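The Slow Return of the Long Table
2019-11-02

For most of the last century, the dining room in Clundstead was the room where people did their taxes. Families ate in the kitchen or in front of the television, and the good table came out for holidays. That has started to change, and the furniture trade in the area has noticed.

Mitsotakis-Vlachou, a workshop on the edge of town, sold 322 tables last year. Most were made to order, and most were longer than the buyers had first planned. The shop keeps a roll of brown paper by the door so that customers can cut out a table top, take it home and lay it on the floor for a week. Many come back with the paper taped to a second piece.
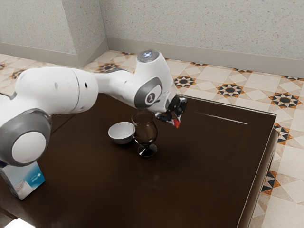

Price is the first thing people ask about. A plain table that seats eight starts at 3000 dollars, and one with leaves costs more. Secondhand tables are far cheaper. In Tulport, half an hour down the coast, the September house sales bring out dozens of old dining sets, and a solid one can go for 120 dollars if the buyer can move it the same day. The chairs are often the weak point. Glue dries out, rungs work loose, and fixing six chairs can cost more than the whole set did.

Dark finishes are back as well, after a long run of pale ones. They show dust and crumbs more, and they make a small room feel smaller. On the other hand, they hide old stains and they suit the older houses in both towns, where the trim was never painted. The workshop now offers three dark finishes and tells people to look at the samples at night, under their own lamps.

How people set the table has changed too. Matching sets of china are hard to give away, and the shops in Raltley that used to carry them have cut back to plain dishes sold one at a time. White is the best seller by a wide margin. It goes with whatever is already in the cupboard, and it stands out on a dark top.

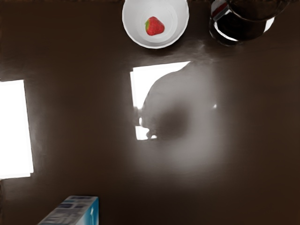

Cloths and runners have mostly gone. Owners who paid for a wood surface want to look at it, and they put up with the upkeep. A bare top also makes plain things look better than they might otherwise. A white bowl with one strawberry in it, set on dark brown, is enough to draw the eye. The cost is a few rings and scratches, and most finishes can be touched up at home with a rag and a little oil.

The harder question is where a long table goes. Newer houses in Clundstead were built with an eating corner off the kitchen, and a table for eight blocks the back door. Some owners have taken out a wall. Others have given up the front room, moved the sofa upstairs and now eat by the street window - the neighbors wave.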